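6. Following a series and its cast

The Following screen in Astus sends alerts when a reality series returns, when an episode is moved, or when a cast member you follow appears in a news item. You must be signed in. Guest profiles can browse cast pages but can't follow them.

6.1 Adding a series

1. Open the main menu and select Following.
2. Select Add, then type at least two letters of the series title. Matches are listed by country, then by first year of broadcast.
3. Select the correct edition. Spin-offs and reunion specials are held as separate entries and are not added with the parent series.
4. Choose New episodes, Schedule changes or Both.
5. Select Save. The series appears at the top of your list.

Note: A series on a mid-season break is marked Resting. Leave it in the list. Alerts resume when the broadcaster confirms a date.

6.2 Adding a cast member

1. Open the series page and select Cast.
2. Select the name. Where two people share a name, check the season number printed under it – the search results alone do not show this.
3. Select Follow person.
4. Set the news level. Level 1 covers casting announcements only. Level 2 adds interviews and press reports.

Caution: Level 2 items often reveal who has left a series. If you watch on catch-up, complete section 6.3 before you turn Level 2 on.

6.3 Hiding spoilers

1. In Following, open the series and select Spoiler guard.
2. Enter the last episode you have watched.
3. Set the hold period. The default is 7 days, and the longest is 30.
4. Select Apply to cast if you also follow people from the series. Without this step, alerts about them are sent as normal.

Held items are kept in the Waiting folder and released in date order. To read one early, open it and confirm twice.

Note: Spoiler guard works on headlines and summaries. It does not cover thumbnails supplied by Gallevier listings. To remove these, go to Settings, then Display, and turn off Listing pictures.

6.4 Limits

Each profile can follow up to 979 entries, with series and people counted together. When the limit is reached, Add is greyed out until an entry is removed. Ended series stay in the list unless you delete them.

Corrections to cast pages are handled by Sowmya Pisharody on the listings desk. Use the Report link on the page itself and give the season and episode.

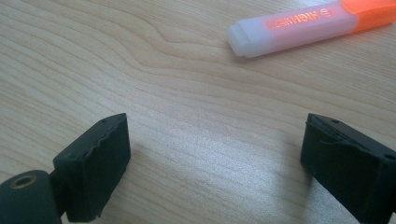

Reports sent without an episode number are returned to the sender. Once a correction has been accepted, refresh the cast page to load the new entry – existing alerts keep the old wording.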